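Perkton opens remote teaching program for two-armed work cells

Clismont, January 2021 — Perkton has opened a program that lets people with no programming background teach a pair of robot arms to handle small objects. Operators work the arms by remote control, and the recorded movements are used to train the software that will later run the arms without them.

The program started as a trial in December at the company's Clismont workshop. Operators recorded 319 usable demonstrations during the trial, most of them short pick-and-place tasks with blocks and toys. Perkton plans to bring the total to 3000 before the first version of the software is released to partners.

Each demonstration is a single task from start to finish. The operator is given a written instruction, such as moving a block to the other side of the table, and carries it out at normal speed. Failed attempts are kept and labelled, but stored apart from the good ones.

"We used to write out every motion by hand, and a change of object meant starting over," said Kenneth Pangilinan, who manages the program. "Now someone shows the arms what to do, fifty times or so if the task is fiddly, and we train from that."
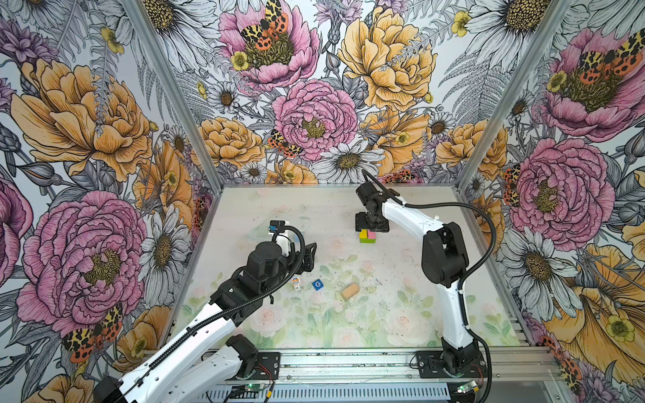 A Perkton work cell with two arms and small objects on the table. One gripper is over a pair of blocks.

Operators can choose between two ways of teaching. In the first, they hold a pair of handheld controllers and the arms follow. In the second, used mainly for setting start positions, they take hold of an arm and guide it by hand while the motors are slack. New operators spend 2 hours on the controllers before their recordings are counted.

Mark Anthony Lumbao, the lead operator, said the hardest part for newcomers is judging how far the fingers should close. "People squeeze too early. After a morning they slow down at the right moment and the recordings get a lot cleaner."

The recordings are checked at the company's Mangubat office, where staff trim idle time at either end and confirm that the written instruction matches what was done. The software itself, called Brenden, is being tested on the same style of cell.

Perkton is accepting applications from schools, repair shops and small manufacturers that would like to send staff for operator training. Places in the first intake are limited to 50. Applications can be made in writing to the Clismont workshop, and travel costs are not covered.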